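Sauce, gravy and the great chip shop drive

I have been home for four days and I still smell faintly of vinegar. Worth it! Every bit of it. We finally did the drive we've been talking about since before the kids could walk, down the coast from Liew to Nemville and back up through the hills, stopping at every fish and chip shop that had its lights on.

Mélanie drove, because my car has a thing going on with the clutch. I was in charge of the esky and the music, and I was sacked from the music by lunchtime on the first day.

A word on the rules, for those who asked after my last post. One serve of chips per shop, shared. Fish only if the person ahead of us in the queue ordered it (this was Delali's idea, and it made us terrible eavesdroppers). No marks out of ten, no spreadsheets. I wanted to remember the places and the people, and if I'd been handing out scores I'd have spent the whole week arguing with myself about half points.

Liew was first and it set the bar very high. The shop is the one on the jetty side with the faded marlin on the roof, and the chips were the fat kind, soft in the middle, with those dark crunchy little ends at the bottom of the paper that I will fight anyone for. Chicken salt already on, they don't ask. We ate them on the seawall with our backs to the wind and I said more than once that we could just stop there and go home happy.

South of Liew the road leaves the water for a good while and you get cane, then nothing much, then a servo with a bain-marie. I know, I know. But the potato scallops out of that bain-marie were magnificent. Thin batter, heaps of pepper, gone in a minute. Mélanie grew up in Quebec and calls them "the flat ones" and refuses to learn the word. She bought three more for the glovebox and I found one there this morning, so if you're reading this, Mélanie, your glovebox needs a wipe.

The big surprise was Bendonen. I'd only ever driven through it, and it always looked like a place that was about to close. There's a little shop opposite the bowls club run by Pongsak Boonyarit and his aunty, Lamai Yensuk, and they do an ordinary chip shop menu on the left of the board and a short Thai one on the right. We had chips with a tamarind and chilli sauce that Lamai makes in a pot the size of a bucket. Sweet, sour, a slow heat that gets you in the ears. I asked if she'd sell me a jar and she laughed and filled an old jam jar and wouldn't take money for it. Pongsak told us she's been making it for 17 years and has never once written it down. He's tried standing next to her with a notebook. She changes it when he does that.

That got us onto sauce for the rest of the trip, and I do mean the rest of it. Two hours of the hill road on sauce alone. My position is that hot chips want something sharp, so vinegar, or Lamai's tamarind, or a squeeze of lemon if you've had fish. Mélanie is gravy, all the way, and gets quite emotional about cheese curds that squeak. Delali likes shito, the dark Ghanaian pepper sauce her mum makes, and had packed some, and I'm now completely converted. It's smoky and a bit fishy and it makes a plain chip taste like dinner. And then there's tomato sauce, which all three of us had been rude about since Liew, and which all three of us put on our chips in Nemville without a word.

Nemville! Go if you can, and go in the late afternoon when the boats are in. The wharf shop has 49 on the door in brass numbers and no other name, so everybody just calls it that. The old fella on the fryer doubles his cooks, once low and once very hot, and lets them sit in between. You wait a fair while and there's one bench, so we stood about chatting to a couple from Bedotar who come down every December for exactly this. They'd brought their own bowls from home, proper china ones, and a tea towel to sit them on. I've been thinking about those bowls ever since.

I've had a go at the double cook myself since we got back. Floury spuds, cut thick, rinsed until the water's clear, dried properly on a towel. First cook gentle until they're tender but pale, then out on a rack while you set the table and feed the dog. Second cook as hot as you dare. The first batch was a bit leathery and the second was wonderful, and I ate most of that one standing at the stove with the last of the tamarind.

Next time I want to go north. Delali reckons there's a place up past the ferry that still fries in beef dripping, and my cousin swears by a bakery near there for its curry pies, so if you know either of them, or you've got a sauce I should be told about, leave me a comment. I'll read every one.
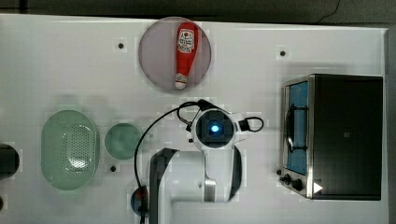 The old faithful, plated.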